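Tablecloth tricks that mostly don't work

Every spring the same advice about white tablecloths goes around again, and I end up trying it because I own four of them and iron none of them willingly.

Start with the ice cube in the dryer. Twenty minutes with a damp washcloth did the same job on my cotton cloths, and neither one took out a hard fold line. Folds that have sat in a drawer since April need an iron. Sorry.

Club soda on red wine: plain cold water lifted just as much. Blot, don't rub, and get to it before dessert. Salt soaks up some of the puddle but then you have pink salt to pick out of the weave, and I can't say the stain was any lighter afterward.

White vinegar in the rinse is supposed to "set" whiteness. I don't know what that means and I doubt the people repeating it do either. It does cut down on leftover detergent, so if your cloth feels stiff, half a cup is worth a try. Never in the same load as bleach.
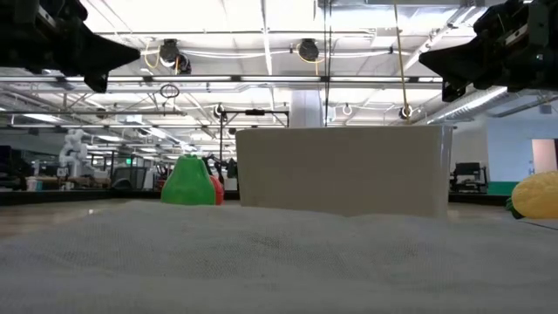

Then there's starch. The spray kind flakes if you put it on heavy and iron right away. Spray lightly, roll the cloth up, wait 6 minutes, then iron from the back. A textured weave hardly needs any, and too much flattens it.

Clips and weights for the corners are a waste of money indoors. If the cloth slides, the trouble is underneath. A thin felt pad fixed mine, cut an inch short all the way around.

As for size, ignore the chart on the package. A cloth marked 84 inches may not be 84 after a hot wash. Measure the table, add the drop you want on both sides, and leave a couple of inches extra for shrinkage.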